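Sorting the fruit on the kitchen table and getting it onto one plate

Moushumi Cassim, 22 Feb 2022
Filed under: Kitchen, Quick jobs

Quick one today, dinner is in an hour. Someone wrote in from Indivthorpe asking how I do the fruit plate without everything rolling off. So, steps.

What you need
A table with a cloth on it. A big plate, flat ish, with a bit of a rim. Whatever fruit you have. Paper towel.

Step 1. Tip it all out
Straight onto the cloth, out of the bags. Don't line anything up yet. You want to see every piece from the top and turn each one over once. Oranges, the little tan ones, green ones, the small red tomatoes - yes tomatoes go on mine, skip them if you don't like that. Push the plant to the far end so you have elbow room.

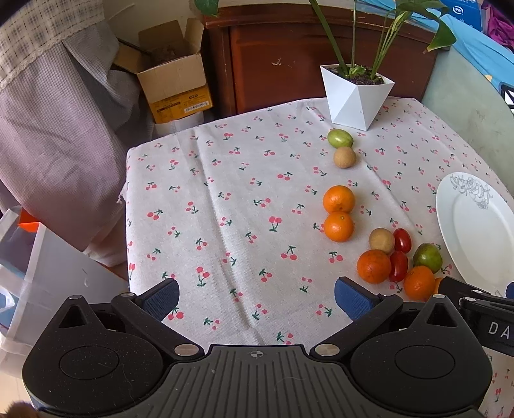

Step 2. Check for soft spots
Thumb, light press, all the way round. A dark speck on an orange is fine. A dent that stays is not - that one gets juiced tonight. Tomatoes, look for splits near the stem end. Wipe anything dusty with the paper towel. Dry towel, no rinsing now, rinse when you eat it.

Step 3. Group by size
Big citrus together, green ones together, small stuff nearest you. Takes a minute. Cherry print cloth makes this harder than it should be, little red things on a cloth covered in little red things. I have lost a tomato that way and found it in November under the radiator.

Step 4. Big ones first
Plate to the right if you're right handed. Citrus and the large greens go down first, touching each other. They hold each other still. Leave gaps in the middle, the gaps are the whole trick. If one wobbles turn it so the stem end is down, it usually sits.

Step 5. Fill in with the small ones
Tan ones and tomatoes last, into teh gaps. One at a time, set them down, don't drop.

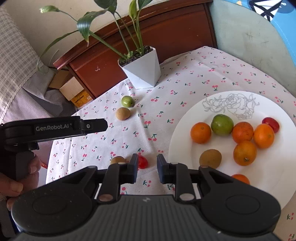

Go slow on the last few, they're the ones that roll. If one won't stay put it in a bowl and move on. No stacking more than two high. I tried a pyramid once for my sister's birthday at the Kozan flat and we were picking fruit off the floor all evening.

Step 6. Shake the cloth
Outside. Then flatten it, mine always has a big crease down one side, ironing helps for a day or so and then its back.

Keeping it
Out of direct sun. Turn things over every couple of days. Tomatoes get eaten first in our house so I top those up. Anything that goes soft comes off the plate right away, before the one next to it goes too.

Next post is the bread drawer, when I get to it.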